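**Re: [Potura-homes] Round bedside tables, any good?**

Saturday, April 4, 2020

Hello all, and thanks Wichai for getting this going again!

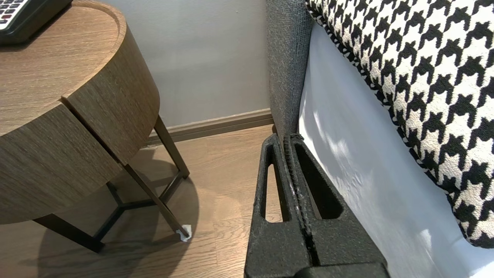 I've had my round one since June and I'm still very fond of it, so I'll stick up for them. Mine's the Gidwood, brown wood with thin black metal legs and a curved drawer (I did look at the Sketia, but it had no drawer at all and I'd only have ended up with everything on the floor).

On 3 April, Wichai Limsakul wrote:

> Has anyone got a round table next to the bed? We've got a grey
> upholstered headboard and everything square looks so boxy beside it.
> My worry is things rolling off, and whether the drawer holds
> anything. Also, is 3,000 silly money?

Rolling off: no trouble here! The top has a slightly raised rim, so pens and the remote stay put. It does catch the dust, mind, and you need to run a cloth right round it.

The drawer is a funny shape inside, so a big hardback won't go in flat, but chargers, tissues and hand cream all fit. Leave a bit of a gap by the bed or the duvet gets caught when you shut it.

As for 3,000, I'd wait. Mine was 1,000 less than that in the Ongart sale, and delivery was included.

Do measure your mattress height first, Wichai. I didn't, and had to send one back.

Cheers,
Surachet Kaewmanee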